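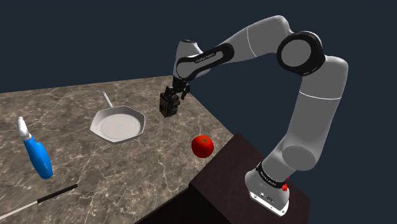

The simulated arm at its marble-topped table, with the frying pan and the tomato within reach

Home | About us | Sessions | Join | Contact

About the Kesska Robotics Club

We are a school club for anyone aged 11 and up who likes the idea of making a robot do something useful, and we have been meeting after lessons in the old geography room for 9 years now (the maps are still up, and we've grown rather fond of them).

Most of our work these days happens on screen. Rosalba Carbone, who teaches maths and started the club, found that a simulated arm lets everybody have a go in the same afternoon - and you can try a daft idea at full speed without anyone having to duck! Our members build a tabletop, choose what goes on it, and then write the program that moves the arm. Kitchen things are always popular, so there is usually a pan somewhere, and the younger ones do love a bright red tomato. Picking things up is much harder than it sounds, and we spend many a happy hour on where exactly the fingers ought to go.

Each April we enter the Dreltberg Challenge, where teams are given a table of objects their program has never met before. We send 2 teams, Prustov and Pasichnyk, both named by a vote that got quite heated, and last time Pasichnyk came home with 3821 points, our best score yet.

Brenda Farías looks after new members and will gladly find you a seat beside someone patient. You don't need to have written any code before, and you don't need your own laptop - just come along after the last bell and say hello.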